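Odside 2 kann jetzt zweifeln

Zeng veröffentlicht neue Greifsoftware — und lässt sie zuerst auf ein zerknülltes Tuch los

Im Oktober hat der Softwarehersteller Zeng die zweite Hauptversion seiner Planungssoftware Odside freigegeben. Wer auf Saltos oder wenigstens eine Kaffee servierende Maschine gehofft hatte, muss sich gedulden. Gezeigt wurde das Greifen nach einem roten Tuch. Das ist allerdings schwieriger, als es klingt.

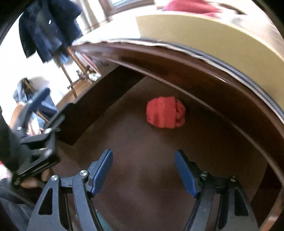
Rotes Tuch, blaue Fingerpolster: das Arbeitsgebiet der neuen Version

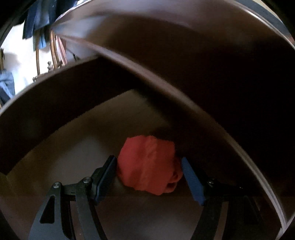
Zuletzt geändert: im Oktober, 16:40 Uhr

Textilien sind in der Robotik ungefähr so beliebt wie Steuerformulare. Ein Becher bleibt ein Becher, auch wenn man ihn anstößt. Ein zerknülltes Tuch hingegen hat nach jeder Berührung eine andere Form, keine verlässliche Ober- oder Unterseite und eine Falte genau dort, wo der Planer eben noch eine Kante vermutet hat. Liegt es dann auch noch in einer dunklen Vertiefung, verabschiedet sich bei vielen Systemen die Tiefenschätzung, während der Greifer zuversichtlich weiterfährt.

An dieser Zuversicht hat Zeng gearbeitet. Die bisherige Version von Odside berechnete aus dem Kamerabild einen Greifpunkt, übergab ihn an die Bahnplanung und kümmerte sich danach nicht weiter um die Angelegenheit. Odside 2 schleppt zu jedem Greifpunkt eine Angabe mit, wie unsicher er ist. Wird diese Unsicherheit auf den letzten Zentimetern zu groß, bremst die Steuerung, schaut noch einmal hin und plant den Rest der Bahn neu. Im Änderungsprotokoll heißt die Funktion »verzögerte Festlegung«. In der Entwicklungsabteilung heißt sie »das Zaudern«.

»Die alte Version war nie unsicher, nur manchmal daneben«, sagt Entwickler Ayman Salameh, der die Wahrnehmungskomponente betreut. »Jetzt kann sie uns sagen, dass sie gerade nichts Brauchbares sieht. Das hat in der Vorführung weniger Charme, spart uns aber eine Menge Fehlersuche.«

Trainiert wurde das neue Modell mit 700 kurzen Greifsequenzen, aufgenommen aus der Sicht des Greifers. Davon blieben nach der Durchsicht 289 als Testmaterial außen vor, ein ungewöhnlich großer Anteil. Salameh begründet ihn damit, dass man sich bei weichen Gegenständen besonders leicht selbst betrügen könne: Zwei Sequenzen mit demselben Stoff sähen einander entweder zum Verwechseln ähnlich oder hätten gar nichts miteinander zu tun. Eine Erfolgsquote nennt Zeng vorerst nicht. Man wolle zunächst klären, was als Erfolg zählt. Über die Frage, ob ein am Zipfel erwischtes Tuch gegriffen oder bloß belästigt wurde, gibt es im Haus offenbar zwei Lager.

Handfester ist der zweite Teil des Pakets. Mit Plaltside liefert Zeng ein Werkzeug, das Kamerabild, geplante Bahn und Fingeröffnung auf einer gemeinsamen Zeitachse abspielt. Bisher lagen diese Daten in drei Protokolldateien, deren Uhren sich über die genaue Zeit nicht immer einig waren. Plaltside gleicht die Zeitstempel ab und markiert die Stellen, an denen der Planer seine Meinung geändert hat. Wer eine missglückte Bewegung nachvollziehen will, muss sie also nicht mehr in einer Tabelle zusammensuchen. Auch Aufnahmen aus der Vorgängerversion lassen sich öffnen, sofern die Kalibrierdaten noch vorhanden sind. Sofern.

Ganz ohne Preis ist der Zweifel nicht zu haben. Die zusätzlichen Blicke kosten Rechenzeit, und auf älteren Steuerrechnern kann die Bewegung kurz vor dem Ziel merklich ins Stocken geraten. Über einen Parameter lässt sich festlegen, wie oft neu geplant werden darf, voreingestellt sind zwei Versuche. Danach meldet die Software einen Abbruch und wartet auf Anweisung. Der Parameter lässt sich auch auf null setzen, womit sich Odside 2 wieder so benimmt wie früher. Laut Dokumentation ist das »nur zu Vergleichszwecken« gedacht.

Die Anbindung an die Ablaufsteuerung Wirareck gilt weiterhin als experimentell. Sie startet Greifaufträge zuverlässig, versteht aber die neue Abbruchmeldung noch nicht und schickt denselben Auftrag bislang einfach noch einmal. Eine Korrektur ist in Arbeit. Bis dahin empfiehlt Zeng, die automatische Wiederholung in Wirareck abzuschalten.

Bestehende Lizenzen gelten auch für die neue Version. Die Konfigurationsdateien müssen einmalig umgewandelt werden, ein Skript dafür liegt dem Paket bei.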